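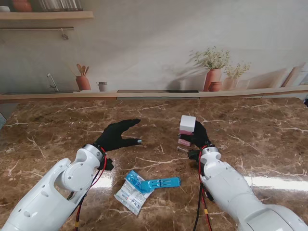 Questions people ask us about the Prusthorpe robot club

I'm Fereshteh Azimi and I look after the two-arm group at the club. I get the same questions by email nearly every week in term time, so I've typed up my answers and will keep adding to them when I remember. If yours isn't on the page, write to me anyway, I do like getting them!

What does the two-arm group do?

We teach a pair of robot arms to do small jobs on a tabletop, the sort of thing you'd do in a kitchen without thinking. Pick up a little box, hold it still, pass it across, put it down where it's meant to go. Each arm ends in a hand with fingers, so most of our evenings go on fingers: where they land, how hard they squeeze, what the thumb is up to. It sounds slow and it is slow, but the first time you get a box to stay upright in a robot's grip you'll want to ring your mum.

Do I need to know how to program?

No. About half of what we do is trying things, watching, and writing down what went wrong, and you can do that from your first evening. If you'd like to learn some programming we'll sit you next to someone who can, and you'll pick it up in bits. Blair Dunbar runs a beginners' hour before the main session and is far more patient than I am (ask Blair about loops, not me).

How old do I have to be?

You need to be in year nine or above for our group. Younger ones are very welcome in the wheeled robots group, which meets in the room next door and makes a lot more noise than we do. Grown-ups can join us too. We've had parents come along to wait and end up staying the whole year.

Why do the hands wear black gloves?

They get a better hold on smooth things, and cardboard and plastic are both slippery customers. Please don't pull at the fingertips to straighten them. If something looks twisted, tell whoever is in charge that evening and we'll stop the arm first.

Why is there a kitchen behind the table?

It's a printed backdrop! Lots of visitors ask if the tap works. The shelf, the pots, the flowers and the wooden spoons are all part of the print. Our project this year is called Ogilvie and it's all about household jobs, so we wanted the arms working in front of something that looks like a home. I chose the one with the terracotta pots and I'm still rather fond of it.

Isn't a shiny marble table a bit awkward?

Yes, very. It throws the light back at you in long bright bands, and a shine like that can confuse a camera that's trying to find the edge of something. We could cover it with a cloth and have an easier life, but plenty of people have shiny worktops at home and I'd like our arms to cope. Beginners start on a matt board and move to the bare table when they feel ready.

What sort of things do the arms pick up?

Little boxes are the best place to start. The pink and white one gets a lot of use because the top and the sides are different colours, so you can tell from across the room which way up it's being held. After boxes we go on to flat packets, which are horrible, as there's hardly any edge for a finger to get under. Then come clear and see-through plastic bits, blister holders and so on. Those are the hardest of the lot and I've seen very clever people go quiet over them.

Can I bring something from home for the arms to try?

Please do. It should be light, clean, and something you wouldn't mind seeing dropped. Nothing made of glass, nothing with liquid in it, and no food that's been opened. Empty packaging is brilliant. I've got a drawer full of it and my family thinks I've lost the plot.

Is it safe?

It is if you stick to the rules, and we go through them with you before you touch anything. The main ones are: stay behind the taped line when the arms are switched on, tie back long hair, no dangly sleeves or lanyards, and never reach over the table to rescue an object that's fallen over. Call "stop" and wait for the reply. Anyone can call stop, at any time, and you'll never be told off for it. Keep clear of the red and black cables as well, even when the power's off. They get caught by elbows.

Do you enter competitions?

One a year, the Bokovberg Tabletop Cup in June. Teams get 21 objects and a fixed time to move them from one side of the table to the other, and there are extra points for passing an object from hand to hand. Last time we came seventh and I was over the moon. You don't have to compete if that isn't your thing, but do come and cheer.

How is the Cup scored?

The top possible score is 700. A clean pick and place earns the basic points, a drop loses you some, and you need 200 to get through to the afternoon round. Knocking an object on to the floor ends your turn with that object, so we practise near the table edge quite a lot.

What does it cost?

The first two sessions are free. After that there's a termly fee, which Blair can tell you about, and there are reduced places if money's tight. Just ask, it stays between you and us.

Who is Rernatitz?

Our left arm. The right arm hasn't got a name yet because the group can't agree on one. New members get a vote.

How do I join?

Send me a note with your name, your school year if you're still at school, and whether you'd like the beginners' hour first. I usually reply within a couple of days, a bit longer in June when the Cup takes over my life.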